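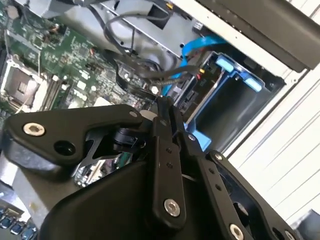 Inside the case: green motherboard, memory slots, and the blue drive caddy with its two raised tabs.

Kohlhase Desktop Computer – Refurbisher's Base Unit

Sold by Grollano Parts & Systems
Stock no. 117

This is a desktop computer sold as a base unit, for people who want to fit their own processor, memory and drive. The processor socket is empty and the retention bracket is in place. We leave the original data and power cables inside, including the blue SATA cable.

The drive caddy is blue plastic. A 3.5-inch drive clips into the rails without screws. To take the caddy out, squeeze the two light-blue tabs and lift. Unplug the drive leads first – the cables are short and will pull on the connectors.

What you get
Chassis with side panel
Motherboard
Drive caddy
Internal cables
Power supply, tested

What you need to add
Processor
Processor cooler and thermal paste
Memory
Hard drive or SSD
Power cord

Before you build
Hold the cables clear of the memory slots while you fit the modules. Push each one down until both ends click. Check the socket for dust before you set the processor in, and leave the bracket closed until you are ready.

Condition
Used, grade B. Expect light marks on the painted panels. Each board is powered up on our bench with a test processor by Ieuan Powell or Rhun Voyle before it goes on the shelf.

Spare caddies are sold separately. An adapter for 2.5-inch drives is also available – ask when you order.

Shipping and returns
Orders placed before 11 a.m. go out the same day, except on Thursday, when the warehouse is closed. Returns are accepted for 20 days. Please pack the unit in its original box with the foam on all sides.

Limit of 7 units per customer. For larger orders, write to Gwenaël Pons at the sales desk.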